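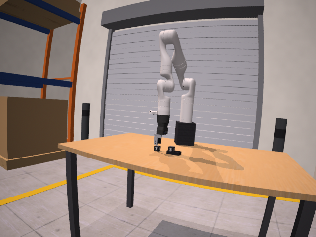 *Mellstead notebook – sim bench – Mar 8, 2020*

Picked up the block-grasp set again. The plan on paper is 2,000 demos from the simulator, then train, then see what carries over to the real arm. I still think the number was chosen because it looks good in a plan.

Went through the 144 episodes from the last Barajas batch. Most are marked success. I don't trust the mark. The check only asks whether the block's height went up, so a block pinched by one corner and swinging counts the same as a clean grasp. Replayed 10 of the "good" ones at slow speed and would have thrown out 4.

Second gripe is the start poses. The numbered cube and the L-shaped piece keep landing near the pedestal. If the whole set looks like that, the policy learns a spot on the table and we call it grasping. Dollalus says its sampler is uniform over the tabletop. Maybe, but then something downstream is rejecting the far placements, probably the reach filter, and it does so without writing a line to the log. 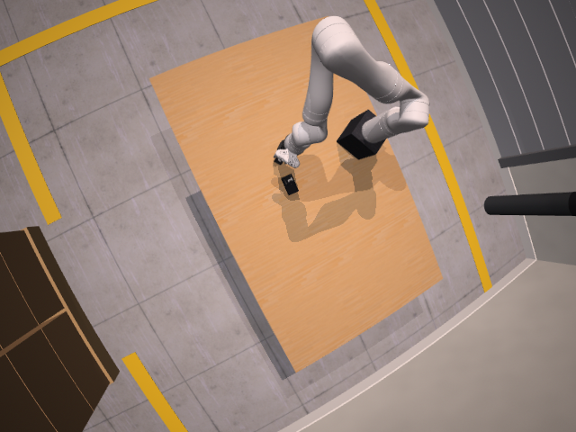
Tried reading the approach from the high view as well. Yaw error between jaws and block is easier to judge from up there, height is worse, and the arm's shadow falls right over the spot I care about. Black blocks under a shadow on tan wood – fine for me squinting at a replay, less fine for a small encoder. Would like to see one run with the light moved before anybody claims the view helps.

To do:

- success check: add hold time and tilt limit
- log rejected placements with the reason
- rerun the batch with the same seeds, new check
- leave the Flosunard export alone until the labels are sorted

The transfer test is penciled in for May. I wouldn't book bench time for it yet.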